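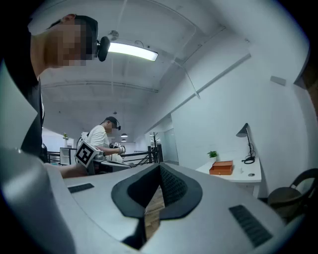

Nisska hand-held gripper, two weeks in
8 Oct 2021

Short version: good tool, don't expect a robot butler out of it.

We bought two to record chores at our place. You do the job by hand with the gripper, the recordings go to training, and later an arm is supposed to do the same job alone. That's the pitch anyway. Price was 2914 for the pair with cases, shipping extra.

The good. Finger pads hold well. Mugs, socks, a box lid, all fine. Learned it in around 20 minutes. Jerome Villanueva (my brother in law, never touched one) was putting away dishes the same afternoon.

The bad. Heavy after a while. I give it 30 minutes then my wrist is done. Thin stuff is a pain, paper, a single playing card, forget it. And the trigger is stiff, more then the old Macaraeg we had. Manual is useless, skip to the last page.

So can machines do chores yet? Depends who you ask. We trained on 62 recordings of clearing a low table and ran it on the Voltanach arm. Cups, mostly ok. Moved the table a little and it grabbed at air. Folding a towel, no. Not close. Charito says her kitchen is safe from it for now.

Shop floor I'd be more hopeful. Same bin, same part, same spot every time. Rurbridge has an arm sorting caps on their packing line and it just goes all day. A house is'nt like that.

Four stars for the gripper. Two for the chores. Would buy again, would like a lighter one, and please sell the pads seperately.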